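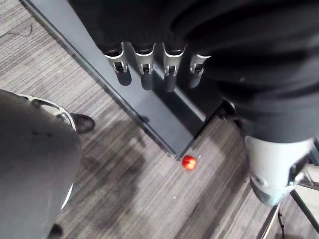
Hello again from the bench! Most of my month went into one thing, and if you've been following along since February you can guess what: fingers. Mireille Rey and I share a corner of the Mollel workshop, and between us we've now spent over 245 hours on getting a hand to close the way we want it to. Closing is easy. Closing gently, at the same speed every time, is where our evenings go.

The big change is in the control code, which we've nicknamed Fimlow. It used to send every finger the same command and hope for the best. Now each one gets its own curve, so a finger that touches first can ease off while the others catch up. I wrote 3 versions of that and threw away 2 (Mireille still brings up the second one).
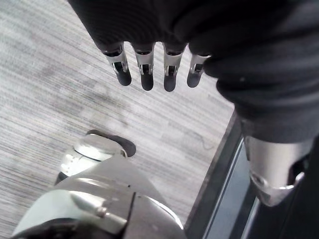 Sleeves and gloves have turned into a hobby of their own for me. I started out thinking any old fabric would do, and then spent a whole Sunday chasing a jerky motion that came down to a seam. These days I'm fond of black ribbed knit, with the fingertips left poking out below the cuffs so the rubber pads do the touching and I can still get at the hinge pins – a tiny screwdriver and a good lamp, and you're in.

Next up is the wrist, which squeaks. Tsion Degefa has promised me a tube of something for that, and I'll report back once I've tried it!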